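How Do You Teach a Robot to Wipe a Table?

Have you ever wiped a table after dinner? Of course you have! You picked up a cloth, you rubbed at the sticky patch, and you were probably thinking about something else the whole time. Your hands just knew what to do.

Now try this. Explain wiping a table to somebody who has never seen a table. Or a cloth. Or a mess! Where should the hand go first? How hard should it press? What if the cloth bunches up into a lump? You could fill a whole notebook and still leave out the important bits.

That is the puzzle we have been playing with this summer. We are building a helper robot called Sullier, and we want Sullier to tidy tables. Writing down every tiny movement would take forever, so we are trying something else. We are showing it how people do the job, by wearing special gear while we do it ourselves. 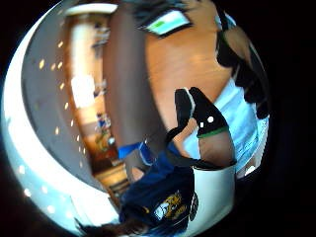

Fameston Shared Workshop – Young Makers Club

The Glove

The first piece of gear is a black glove. It goes on like a winter glove, but its job is to help a computer follow your hand. A computer doesn't see a hand the way you do. You look at your friend's hand and think "hand!" right away, even if it's upside down or halfway behind a juice carton. A computer gets a big pile of colored dots from its camera and has to work out which dots matter.

So we help it. We give it something easy to find. If you have ever worn a bright vest on a school trip so your teacher could spot you in a crowd, you already know how this works. The marks on our gear are like bright vests for hands!

Once the computer has found the marks, it can write down where the hand was. Then it does that again a tiny moment later, and again, and again. String all of those together and you get a path, like the trail a snail leaves on a sidewalk. We call each path a "take," the same word movie people use. One of our takes was 800 little moments long, and it was only a person folding a cloth!

Wearing the glove feels a bit silly for the first minute. After that you forget it's there, and that's when the good takes happen. When you are thinking hard about your hand, you move like a robot. When you forget, you move like you.

The Little Box

The second piece of gear is the box. We call it Positz, because it is in charge of positions. (There was a vote. The other choice was "Boxy.")

Every time we record, somebody has to start it and somebody has to stop it. We used to do this with a laptop, and the laptop kept going to sleep at the worst times. So we decided to make a small box that does only that one thing. It has a touchscreen with big blocks of color for buttons, and you can poke them without hunting for a mouse.
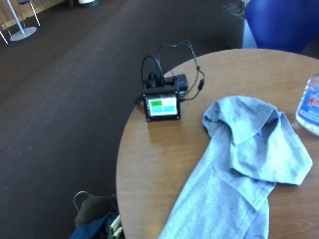

Positz on the table, with its screen lit up and its cables looping over the top.

Making a box like this is a great first project because you can build it in layers. You start with the screen and get it to show one button. Any button! Make it do something small, like beep. When that works, you add another button. If you build the whole thing at once and it doesn't work, you have a hundred places to look for the problem. If you add one piece and it stops working, you have one place to look.

We learned this the hard way. Our first version had everything plugged in on the same afternoon, and it sat there with a blank screen while we checked wire after wire. The problem was a plug that wasn't pushed in all the way. It took us 2 hours to find it.

A word about cables, since we have plenty of them. Cables carry two kinds of things. Some carry power, which is like food for the box. Some carry messages, which is like talking. From the outside they can look the same, so put a bit of colored tape on yours and make a little chart of what each color means. Your future self will be very happy. And always ask a grown-up before you plug in anything you have built. That rule is the same for everybody in our workshop, even the people with gray hair.

Why Is Cloth So Hard?

Maybe you think the hard part of cleaning a table is the spraying or the scrubbing. Nope! The hard part is the cloth.

Think about a wooden block. If you push it, it slides. If you pick it up, it is still a block. It has the same sides and the same corners, wherever it goes. Robots get along very well with blocks.

Now think about a cloth. Drop it on the table and look at it. Pick it up and drop it again. It's a different shape! Drop it a third time and you'll get another one. A cloth has so many ways of being crumpled that you could drop it all day and never see the same heap twice. Where did the corner go? Is that bump the middle, or is it an edge folded over? You can usually tell by looking and poking. Sullier can't, yet.
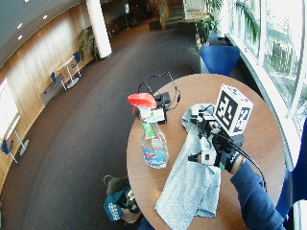 Words by Bhavana Rao, Young Makers Club

This is the part of the project I love best, so I'm going to slow down here. When one of us puts a hand on the cloth, what happens next depends on a lot of small choices. Do you pinch it or press it flat? Do you pull it toward you or push it away? I had wiped tables my whole life and I didn't know I always start by smoothing the cloth out with my palm. I only found out when I watched one of my own takes. Somebody else in the club scrunches it into a ball first. Both ways work fine!

For Sullier, that's good news and tricky news. The good news is that there's more than one right answer. The tricky news is that if we only show it my way, it will think my way is the only way. So we take turns. Tall people, short people, left-handed people, people who are neat and people who are not. We have 2,172 takes saved up now, and no two of them match.

You may spot a cube with black squares printed on it, fixed above the glove. Each face of a cube like that can have its own pattern. If the computer can recognize the pattern, it can figure out which side it is looking at, and that tells it how the hand is tilted. Isn't that clever? Try it with a playing die. Put it in front of you and look at the numbers you can see. If you roll it over, you see other numbers, and you can tell which way it turned. The computer is doing the same trick, very fast.

Picking Up Without Squashing

Gripping is the next big lesson. Your hand is amazing at this. It squeezes a heavy book hard and a strawberry gently, and it decides how hard to squeeze before you've even had time to think about it. If the book starts to slip, your fingers tighten up all on their own.

A robot gripper has to be told. Squeeze too softly and the thing drops. Squeeze too hard and, well, goodbye strawberry.

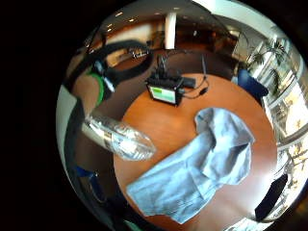
Our gripping lessons use things you would find in any kitchen, because that's where Sullier will have to work one day. We like objects that each ask a different question. A bottle is one of our favorites. A clear plastic one, like the one held out sideways over the table while the cloth lies beside it, is tricky in two ways at once. It can bend when you squeeze it, and it is see-through, so a camera looking for it may find the table on the other side. The bright shiny patches on the plastic don't help much either! Solid mugs are much easier, and we save those for days when everyone is tired.

We also talk out loud while we do it. "I'm reaching. I'm holding. I'm letting go." It sounds funny in a quiet room, but later on, when we look through the takes, we can find the exact moment the fingers closed.

What Does Sullier Do With All This?

After a day of recording, we copy the takes onto a computer that we named Xie. Xie's job is to look for patterns. It might notice that hands usually slow down just before they touch something. It might notice that a cloth usually gets pulled by an edge. These patterns become guesses, and Sullier tries out the guesses.

Mostly, at first, the guesses are terrible. Sullier has wiped the air above the table. It has wiped its own foot. Once it picked up the cloth beautifully, held it high, and stayed like that until we switched it off. We clapped anyway! Every wrong guess tells us which kind of take we need more of.

Try It at Home

You don't need a glove or a robot for this one. You need a friend, a dish cloth and a table.

One of you is the robot. Robots close their eyes. The other one gives instructions, using only words, and no touching. The goal is to fold the cloth in half. The robot must do exactly what it hears. If you say "pick it up" and the robot's hand is nowhere near the cloth, the robot picks up nothing at all.

Give yourselves 4 minutes and then swap. When you've both had a turn, write down the instruction that worked best and the one that went most wrong. Bring them along to the workshop if you like. We pin them to the wall next to the sink, and the wall is filling up fast.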